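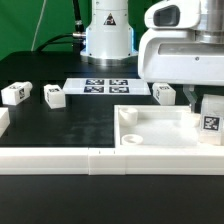
Felto Carrillo bench cell: arm, marker plate and tray on the black worktop.

Felto Carrillo
Bench-top handling cell for small parts

The Carrillo is a single-arm cell for moving small parts between an open worktop and a tray. It is intended for kitting and assembly departments where an operator now does the same transfer by hand for most of a shift. The cell takes over the transfer. Loading, inspection and the handling of rejects stay with the operator.

Parts are located by printed square markers. A flat plate with four markers in a two-by-two grid gives the cell its reference on the worktop, and each block carries markers of its own. Blocks do not have to be set down in a fixed pattern. They may stand upright or lie on a side, provided at least one marker faces a camera. The arm carries a second camera near the gripper for the final approach.

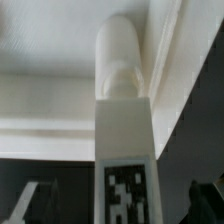
Operating data

Payload at the gripper: 2 kg
Transfers per shift: almost 1000, depending on part and distance
Changeover between stored part programs: 25 minutes, including a test run
Stored part programs: 54
Worktop: matte black, wiped down with a dry cloth
Border: raised white rail, supplied in segments
Guarding: to be decided in the site risk assessment

Payload is stated with the standard fingers. Longer fingers reduce it; see the gripper sheet.

What changes for the operator

At the Grendstead plant in Prudasthorpe, the transfer station was formerly a full-time seated position. With the Carrillo installed, one operator looks after the cell and the adjoining inspection bench. The main tasks are:

Placing blocks on the worktop and clearing full trays
Checking markers for scratches and lifted edges
Answering stop messages at the panel
Recording rejects and their cause

Repetitive reaching is reduced. Walking increases, and so does time spent on screen work. Sites should plan for this when writing the new job description. Estrella Arriaga, who runs the kitting department at Grendstead, rewrote hers after the first month: "I had put down 'monitors the robot' as one line. It was taking up a third of the shift, mostly stops caused by dirty markers, so it needed proper time and proper training."

Pay grade and rotation are matters for the site. Grendstead rotates operators between the cell and inspection at each break.

Training

Operator training takes one day and covers starting, stopping, loading and recovery from a stop. Setter training takes a further two days and covers part programs, marker placement and finger changes. Setter training is open to operators with no programming background. Crisófóro Magaña teaches both courses, on site or at Felto.

A person who has not completed operator training must not reset the cell after a protective stop.

Daily care

1. Switch the cell to hold before reaching over the rail.
2. Wipe the marker plate. Do not use solvent on printed surfaces.
3. Check that the plate lies flat and has not moved.
4. Inspect the gripper fingers for cracks and worn tips.
5. Check that cables behind the worktop hang free of the arm.
6. Run the reference check and enter the result in the log.

Dust on the worktop does not affect location. Dust on a marker can.

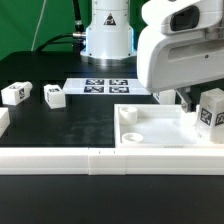 Can an operator work at the tray while the arm is moving?

The cell must be in hold before anyone reaches into the tray. Where trays are changed often, order the two-tray layout, which lets the operator clear one tray behind a guard while the arm fills the other.

Supplied with the cell

Arm with base ring and cabling
Gripper with one set of fingers
Marker plate and one roll of block markers
Tray and rail segments
Operator panel
Printed manual, operator log and setter log

Blocks are made to the customer's part and are quoted separately. Send a sample part or a drawing with the inquiry.

Ordering and service

Sales: Getsemaní Contreras
Service and spare fingers: Declan Mahuika

Data sheet revised Wednesday, January 16, 2019. Earlier sheets list a shorter rail and should be discarded.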